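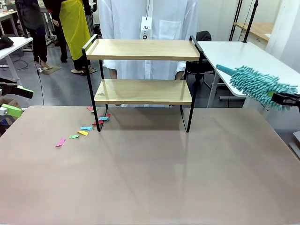 Home and Garden > Kitchen > Small Kitchens and Storage

Thread: Two-tier counter shelf – oil it, or leave it alone?

loredana_g
Posted 2023-03-29

Good evening to all. Please excuse my English, I learned it late and I still write slowly.

I have a small kitchen in Mosham with one counter of 90 cm between the sink and the stove. Everything stands on this counter: salt, oil, the tea, two jars of beans, my cutting board. Now I have a shelf with two boards and a black metal frame, to go at the back near the wall. The metal comes up at the ends of the top board, so small bottles should not fall off the side.

My question is about the wood. It is light, the color of honey, and I do not know if it has any finish. Should I oil the boards before I put the jars on them? My neighbor says yes, two coats. The shop says nothing, there was no paper in the box.

Thank you in advance.
Loredana Galli

pantry_moth
Welcome Loredana. Your English is fine.

Do the water test first. Put one drop of water on the underside of a board and wait ten minutes. If the drop stays round, there is a lacquer on it and oil will only sit on top and get sticky. If it goes dark and soaks in, the wood is bare and you can oil it.

Oldfork
I would not oil it at all. Kitchen shelves near a stove collect grease from the air, and oiled wood holds that grease much better than lacquered wood. I had an oiled spice shelf for years and it was always a little tacky, with dust in it. In the end I sanded it and put water-based varnish on. Two thin coats, one day between them. No problems after that.

pantry_moth
Oldfork, with respect, it was tacky because of which oil you used, or how much. If you use a drying oil and wipe off everything that does not go in, it is hard after a few days. Cooking oil is another matter. Never use olive or sunflower oil for this, it goes bad and smells.

Oldfork
It was linseed, and I wiped it. I wiped it like the can said. I am only telling what happened in my kitchen.

tessel
May I ask something different. How high is the lower board from the counter? I bought one like this and my oil bottle did not fit under the lower board, and it did not fit between the boards also. So the tall things went on the top, and then I could not open the cabinet door above. Measure your tallest bottle before you spend a weekend with varnish!

loredana_g
Thank you, so many answers already.

tessel, I measured now. My oil bottle is too tall for the middle, but it can stand on the counter next to the shelf. On the lower board I thought to put the tea and the salt, and on the top the beans. The cabinet is not a problem, on that wall I have only a window.

pantry_moth, I did the test with the drop. After ten minutes it was still round on the one board. On the other board it became flat, and there is a darker spot under it. Is it possible that two boards of the same shelf are different?

pantry_moth
Possible, yes. With cheaper furniture the spray is sometimes thin on one piece. Try the second board again in another place, near the end.

Hobbs_lane
I worked 23 years in a furniture store in Lostham and I saw this very often. The top face gets a good coat and the bottom face gets what is left. Be sure you are testing the same side on both boards. If the top faces are sealed, stop there and use your shelf.

loredana_g
You are right, Hobbs_lane! I tested the top on one and the bottom on the other. I did it again now on both top faces and both drops stay round. I feel a little stupid, but also glad.

Oldfork
So, no oil. As I said.

pantry_moth
You said varnish – and she does not need that one either.

Oldfork
Fine.

assefa_k
One thing about weight, nobody mentioned it. Full glass jars are heavier than people think, and beans are heavy. Put the heavy jars above the legs and the light ones in the middle. My mother had a board on two brackets that bent over one summer, and when we turned it over it bent back the other way, so this can help if it happens to you.

tessel
Turning the board is a good idea, if it is screwed and not glued. Check the screws again after a month also. Mine became loose and the shelf moved a little each time I took a cup.

Bramix
For the feet I recommend small felt pads. Thin metal legs can scratch a glossy counter when you push the shelf to clean behind it. And you must clean behind it, near a stove.

Hobbs_lane
Felt gets wet near a sink and then it smells. Take the clear rubber ones.

Bramix
Mine are felt and are three meters from any water, so OK, rubber for her.

loredana_g
I bought the rubber ones today, the clear type. The shelf does not slide now. I put the salt and the tea below, and four jars on top, the heavy ones at the ends like assefa_k wrote. For cleaning I will use a damp cloth and then a dry one – is soap allowed on the lacquer?

pantry_moth
A drop of dish soap is fine. No scouring powder, and no vinegar every day.

Oldfork
Vinegar is fine if you rinse.

pantry_moth
I would still not do it.

loredana_g
I will take only the soap. Thank you to everybody, my neighbor can keep his oil for his own table.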